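Sulemana Lab open afternoon

The Sulemana lab opened to members in October, and 64 people came through between 2 and 5 p.m. Kevin Cabrera ran the demonstration of Kendodden, the group's simulator for tabletop picking.

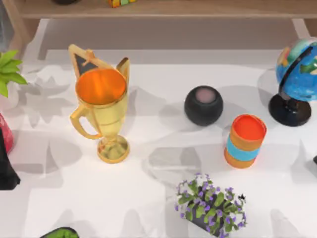 Kendodden builds a new layout for each trial and renders it before any arm is loaded. Object poses and lighting are set separately, so one layout can be repeated under different shadows. Morenike Ugwu asked which items give the planner trouble. Cabrera named the trophy first - two handles and a narrow stem leave several possible grasps, and the shiny gold finish upsets the depth estimate. The striped cup is simpler, he said, and the flowering plant is treated as an obstacle only.

Slides are available from Chantelle Botha.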